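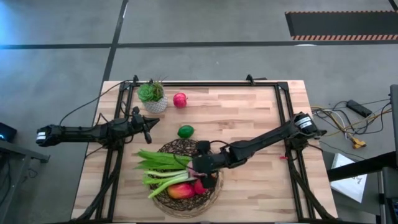
Marisol Tendahl, Research Engineer, Manipulation Group, Vudasum Laboratory

Figure 2. Bench used for the basket trials, viewed from above. The right arm is over the woven basket with the gripper among the produce; the left arm is extended outward past the table edge.

4. Controller comparison on basket retrieval

4.1 Setup

Both controllers were run on the same bench (Figure 2). A rectangular frame of extruded rail is mounted around the surface of the wooden table and is held at the top rail by two small clamps. One arm is mounted on each side of the frame. The arms were not moved or remounted between controllers. After each change of software the arms were driven to a fixed home pose and the joint offsets were checked against the stored values. A run was not started if the fingertip position differed from the stored value by more than 2 mm.

The first controller, Flutar, tracks a joint trajectory planned before contact and holds the planned path until the gripper closes. The second, Plilero, uses the same planner but lowers the stiffness of the wrist during the final part of the approach, using motor current as a proxy for contact force. Neither controller uses a force sensor at the wrist. Gripper closing speed and maximum closing current were set to the same values for both.

4.2 Objects and layouts

The objects were chosen to give the planner a mix of shapes that do not separate cleanly. Celery is long and leafy, and lies across whatever is under it. A mango and a lime are smooth and tend to roll when touched off center. The apple was placed either in the basket or alone on the table, where it served as a control case with free space on all sides. A small potted succulent was left standing on the table in part of the layouts as an obstacle that the arm had to avoid but was never asked to grasp.

The basket has a loose weave of twig-like strands. This matters more than we expected when the trials were planned. A fingertip can enter a gap in the weave, and once it has done so, a stiff arm moves the basket instead of the object. Such contacts were labeled as a separate failure type (weave catch) and were not pooled with missed grasps.

Target selection was taken from the Su segmentation model, with its weights frozen as of 13 May 2018. The model was not retrained on our objects. In layouts where leaves covered most of the target, the operator confirmed the mask before the approach was allowed to start. The same confirmed mask was then stored and reused for the other controller, so that differences in segmentation do not enter the comparison.

4.3 Procedure

Each attempt used a single arm. The other arm was parked clear of the basket and its motors were left powered, so that the load on the supply was the same in all runs. An attempt started with the active gripper above the basket and ended when the target had been lifted clear of the rim, when the planner gave up, or when the time limit was reached. Attempts stopped by hand were logged as failures of the controller in use.

We recorded 1,986 attempts in total, of which 951 used Flutar. The counts are unequal: a block of Flutar runs was removed when the clock on the control computer was found to drift relative to the camera. Of the recorded attempts, 259 ended in a weave catch under one or the other controller.

4.4 Results

On the apple placed alone, the two controllers could not be told apart. Differences appear only when the target is in contact with the basket or with another object. Flutar was faster on the mango when its upper side was open, as the approach does not slow down before contact. With celery lying over the target, Plilero gave fewer missed grasps but took longer, and a share of the added time was spent in small repeated corrections after the leaves had been touched. The current signal does not separate leaf contact from object contact at the speeds used here.

Weave catches were more common with Flutar and were mostly seen near the rim, where the approach is steep and one finger passes close to the wall. Plilero did enter the weave as well, but the lower wrist stiffness usually let the finger slide out again without shifting the basket.

The lime was the hardest target for both. Lying near the rim, it was often pushed by the outer finger before the inner finger made contact. Wider fingertip pads would likely reduce this effect – at the cost of more contact with the celery stalks – and are tested separately in Section 5.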